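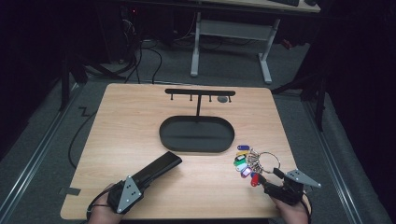

27 July 2018, finish test, oak offcuts

Second round of the oil and wax comparison for the Nundholm tables. Siobhán cut the strips from the same board as last time and sanded them to 120, then 180. I stopped there. Régis wanted a set at 240 but the first round at 240 took the oil badly and I don't want to repeat it.

Strip A: Emell hardwax oil, two thin coats, wiped after 10 minutes.
Strip B: Dodia oil, two coats, same wipe.
Strip C: Dodia oil, one coat, then paste wax.
Strip D: bare, kept for color.

A dried overnight and felt smooth in the morning. B was still tacky at the edges, so the second coat went on late. The shop was damp after the rain and the window by the sink doesn't close all the way, which may be part of it. C looks the closest to bare wood. A has gone a little yellow next to D.

Water rings: wet glass left on each strip for 4 hours. A has no mark. B has a faint ring that came out with a cloth and a bit more oil. C has a clear white ring, and rubbing made it wider. Coffee did the same on C, darker. I did not try wine, we had none.

Scratch test with a coin: all of them mark. B is the easiest to patch. On A the patch shows as a shiny spot unless the whole strip is done again.

Ginette asked about the smell. A was gone by the second day. B still smells if you put your nose to it.

Dodia can is nearly empty and the lid was left loose again, so there is a skin on top. Strained what was left through a stocking into a jar. Label it if you use it.

To do:
Leave B for 7 more days and run the water test again.
Ask Jacqueline whether the client has seen strip A in daylight.
Lay used rags out flat on the rack outside. Found two balled up in the bin.
Repeat C with two coats under the wax, in August if the board lasts.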